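Speaker notes — kitchen data talk, second half

OK, so after the Zoltar slide, slow down a bit! People always want to jump to the model, and I want them stuck in the kitchen with us for a minute. We went in thinking 1000 examples would do it. We ended May with 1736, and Nour kept asking for more (she was right, annoyingly).

Say the thing about everyday objects — tubes, sponges, whatever people really have lying around. Then click twice.

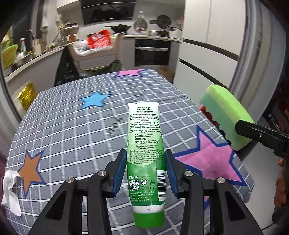
Same tube of hand cream, same room:

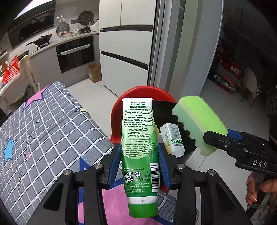

Next is the part about throwing examples away. We had 17 that Grażyna and I argued over for a whole afternoon, because one of us called them good grasps and the other called them lucky. Tell the lucky grasp story, but keep it short. The rule we settled on is that two people label it separately, and if they disagree, it goes in its own folder.

Then hand over to Reynaldo for the training curves. He gets 5 minutes — wave at him if he runs over!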